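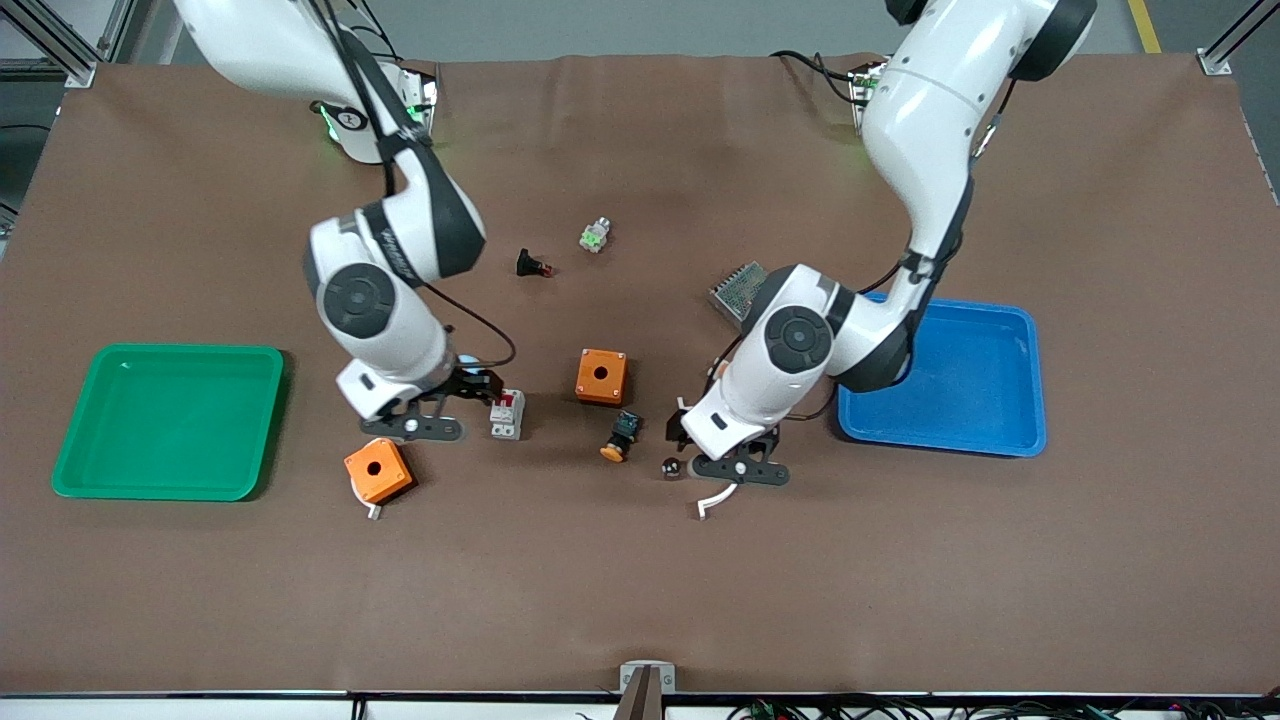 Unit 6: Comparing Grippers Without Fooling Yourself
Robotics Lab II
Instructor: Roxana Palomino
Lab lead: Hanyu Jin

Bring last week's notes. If you lost last week's notes, copy someone else's and learn what their handwriting is like.

6.1 What we are comparing

Two arms, two ways of ending a finger. One gripper has plain flat fingers. The other has a curved white fingertip fitted over one of its fingers, hooking down toward the mat. Call them "flat" and "hook" in your write-up. Last year a group named theirs Gerald and I had to read 12 pages about Gerald.

The job is sorting small electrical parts off the mat and into trays, green on one side, blue on the other. It sounds dull. It stays dull until the first time a knob rolls away from you, and then it gets personal.

6.2 The parts, and why they are annoying

Orange junction boxes. Big, square, with flat sides. Every gripper looks good on these, so a result built mostly on junction boxes is a result about junction boxes. There is a round hole in the top, and sooner or later one of you will try to put a finger down it. Log that as a separate strategy.

Miniature circuit breaker. The body is easy. The red toggle sticks up right where a tired operator likes to close the fingers. Decide before you start whether touching the toggle counts as a fault.

Push-button switch with the orange cap. Fine standing up. On its side it is a different part, and should be scored as one.

Dark knob. Small and round. Two flat fingers can squeeze it out like a watermelon seed. The hook may do better by dragging it first, but a drag is not a grasp, whatever Stirach's sales sheet says.

Terminal block and the small black switch. Low and light. Watch your approach height. If the fingertips reach the mat first, stop and write down "mat contact" before you try again.

Power supply. Metal, with a mesh top. Don't pinch it by the mesh. Selina Reisinger keeps the spares, and she keeps a list.

6.3 Procedure

Each pair runs 80 attempts, split evenly between flat and hook. Work on one arm at a time and park the other one clear of the mat. Shuffle the part order with the script in the course folder. Your own idea of random will put the knob last every time.

Set speed and closing force once, then leave them alone. An attempt ends when the part is in its tray or when you have had 3 tries at closing on it. Nudging a part by hand to "help" ends the attempt too, as a failure, and yes, Socorro Benavides does check the recordings.

Put the part back at its marked pose between attempts. Lying on its side means lying on its side.

6.4 Scoring

2 points: first close, clean lift, lands in the tray.
1 point: any later close, same ending.
0: everything else, including the beautiful near miss you want to tell me about.

Report scores by part as well as the total. A single average over junction boxes and knobs describes an object that doesn't exist.

6.5 The problem you should have spotted by now

The hook is on the left arm and flat is on the right. If hook wins, did the fingertip win or did the arm? Swap the fingertip over at the halfway point and rerun calibration. Pairs who skip the swap will be asked about it, in front of people, by me.

Also remember that only one finger has the hook. Approaching from the other side changes which finger arrives where, so write down wrist rotation for every attempt.

6.6 Hand in

Raw log, the table by part, and one page of discussion. Due Tuesday before lab. Rocío Inga has the bench sign-up sheet. The early slots are still open, for reasons known to anyone who has met an undergraduate.

Reading for Unit 7: the handout on camera placement, all of it, even the part with matrices.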